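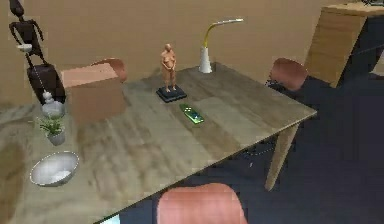 Mixed items on the sorting table in Flenico's simulated workspace.

Review: Flenico sorting planner, two months in
Last updated: August

Our returns shop takes in household odds and ends, and we bought Flenico to plan the work for the robot arm at the packing bench. Jobs are built in simulation first. A bottle, a cardboard box, a potted plant and a circuit board can all go on one table, and you set the order and the grip for each.

Setup took 10 days, longer than the Kolev system we had before. Since then we have run 325 jobs through it, and 132 needed a person to step in. Most of those were glass or thin parts like lamp necks. Boxes and bowls are fine.

The bigger change is in the jobs. Two packers now spend mornings checking plans on a screen and afternoons at the bench. One likes it. The other misses steady packing and says the screen work tires her eyes. Nobody lost hours, but the pay grade for plan checking is still not settled, and management should have done that first.

The manual is thin and the export to Caridero fails on long item names. I would buy it again for mixed goods, with a week of paid training added.

14 comments | 2 shares
Contact | © Grasix Reviews | Back to top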